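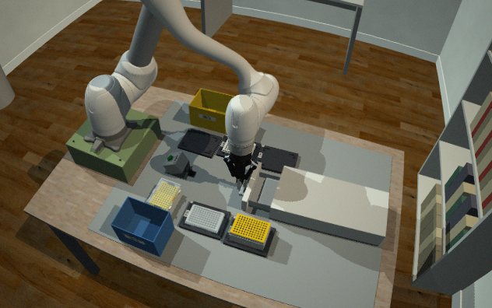 Bench cell in the Trillard simulator, arm over the end of the long instrument.

I have had the Trillard lab package on evaluation since November. It is sold as a planning tool: you lay out a bench, put an arm on it, and test your plate moves before ordering hardware. The single-seat license is $875 for 6 months. I paid for mine.

The stock library covered most of what I needed. Bins, plate holders, tip rack and well plate all came in at usable scale. Placement is by typed offsets from the mat corner, with a drag mode I stopped using on the first evening. The charcoal holder and the black one are separate library parts with separate grasp settings, so copying values between them does not work. I lost an hour to that.

Reach checking is the strong point. With the arm's base on the left end of the table, the planner flagged the far end of the instrument before I ran a single move. Diarmuid Gilmartin had warned me that the older Prundavero planner let you get all the way to export first, and I remember it the same way.

Contact is weaker. I ran 3,532 simulated picks over two weeks, most on well plates. At the default solver step, small parts jitter between the fingers. Halving the step fixed it and nearly doubled the run time. The manual covers this in one line under "Performance" – I would have put it under "Grasping."

Scene files over 700 MB load slowly, and there is no progress bar. Save the room furniture as a separate file if you can.

Reet Jõgi asked whether the exported paths can be trusted on a real arm. I have not tried it. The Skirton export is on my list for next month, and I'll post the joint logs when I have them.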